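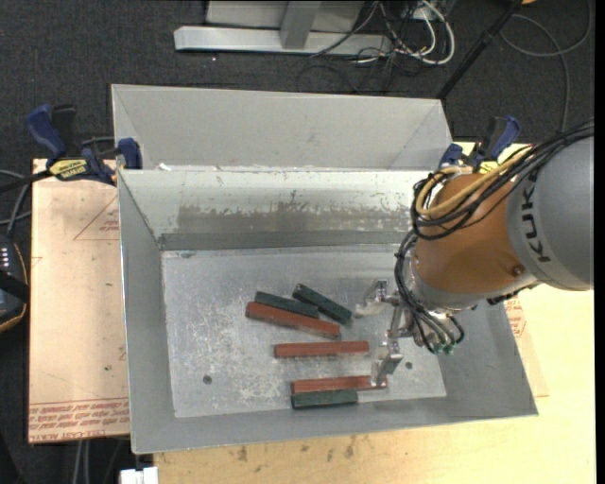

A reader writes that the red/cyan print she made for a workshop wall shows a faint second outline even with the glasses on, and asks whether the paper or the ink is to blame. Usually it is the ink, and the fix is cheap.

Ghosting on home-printed anaglyphs

Printer cyan is rarely a close match for the cyan filter in cardboard glasses. Some of the left-eye picture passes through the wrong lens and appears as a pale double edge, worst where dark lines cross a white background.

Print a test strip first. Draw a row of solid patches in pure red and pure cyan, then step each one down in strength. Look at the strip through one lens at a time, under the lamp that will light the finished print. The patch that fades most completely into the paper is the one to use.

Matte paper is easier to view than gloss. Gloss gives each eye a different reflection, and the eyes will not fuse the pair. Reinholz matte card works well; plain copy paper cockles under heavy ink.

Keep the offset small. On a print viewed at arm's length, 4 mm between the left and right copies of the farthest object is plenty. Line up the main subject so its two outlines coincide, and let the background separate behind it.

Lower the contrast. A light gray background in place of white hides most of what is left — a tint of some 15 percent is enough. Avoid bright red objects altogether. They go light in one eye and nearly black in the other, and they shimmer.

Let the sheet dry for 2 hours before judging it. Print at 100 percent scale, with "fit to page" switched off.

Storing the glasses

Gel filters scratch and fade. Keep them flat in an envelope, away from windows. Wipe with a dry lens cloth only; the Merden glass cleaner we use on bench mirrors leaves a haze on gel. Replace any pair with a crease across the lens.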